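7/2/20

Second day with the arm on bench 3. The Stoken contract stands at 300 desktops for strip-down, and the sheet still gives each unit one line for drive, memory, board and power supply, with no column for who or what took them out. I asked for one and was told June.

Spent the morning on the approach into the Dells. The fingers come in low, under the power supply, and the room between the board and the cable bundle is tighter than the drawing from Nuvetach allows.

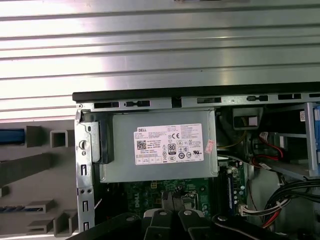

Open Dell chassis, fingers over the board near the processor socket.

Valentina and I rewrote the job cards after lunch. The cell is down for drives, we keep cables and memory, and whoever has the bench also writes the fault log. Under the old cards a person did a unit from lid to scrap bin. Now it is 45 minutes at the screen, then a swap – less bending, more waiting. My wrists are better for it. My attention is not.

The blue carriers suit the jaws well enough, as the flat tab gives them something to hold.
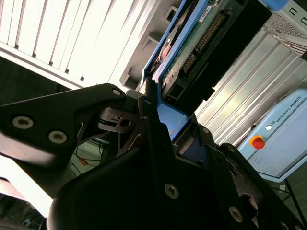
Esko Väisänen said at handover that he would sooner have the drives back and give the arm the cable sorting, and that nobody had asked the evening shift which part of the job they wanted to keep.

I put it in the log under Other. Ulla reads that on Fridays.

Torque driver still away at Sjöberg. Signed off at unit 273.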